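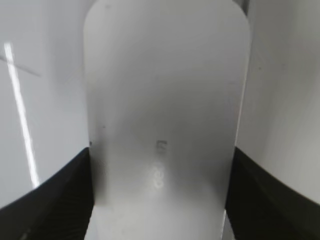 CHAPTER 10
Boards, Frames and Surfaces

Before you begin

Almost every classroom, workshop and office has a writing board in it, and few people give it a second look. A board has to take ink without soaking it up, stay flat, and survive years of rubbing. This chapter treats the board as a piece of made equipment. It covers the panel, the frame around the panel, the corner pieces, and the small plastic items that are kept with a board.

You will need the notes you made on sheet materials in Chapter 9. The word "finish" is used here as it was used there, to mean the state of a surface after all work on it is done.

10.1 Gloss and matte

A glossy surface sends light back mostly in one direction. If a lamp or window is in the right place, you see a bright streak on the board, and writing under the streak is hard to read. A matte surface scatters the light, so it looks much the same from every side.

Gloss is still the usual choice for a dry-wipe panel. Ink sits on top of a smooth coating and can be lifted off with a cloth. On a rougher coating some of the ink settles into the low spots and stays there as a gray stain. Small specks show up more on a glossy white panel too, and a thumbnail will tell you whether a speck is dust or a flaw in the coating.

Many other goods, such as the white "deli" piece lying on the board in the next picture, have a duller finish than the panel. Compare how the two handle light.
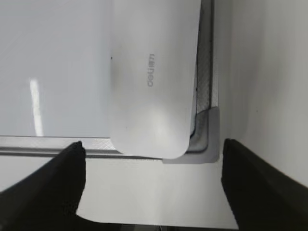 10.2 Frames and corners

A thin panel bends easily. An aluminum frame stiffens it and covers the cut edge. Lengths of frame are sawn to size, and where two lengths meet there is a joint to deal with. A plastic cap over the joint hides the saw cuts and covers the sharp metal. The cap is often the first part to be lost. In the Parkham school survey, which looked at 888 boards, 76 had at least one cap missing -- most of them boards that were moved from room to room.

Frame metal may be left plain or given a pattern. A pattern made of two sets of grooves crossing at an angle is called a diamond knurl. It hides fingerprints and light scratches better than a smooth face does, but it collects dirt in the grooves and has to be cleaned with a soft brush.
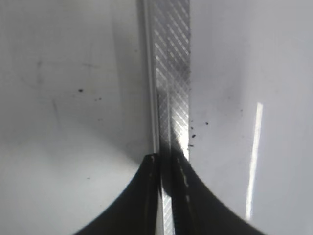
Figure 10.3 Metal strip with a smooth narrow edge and a diamond knurled face.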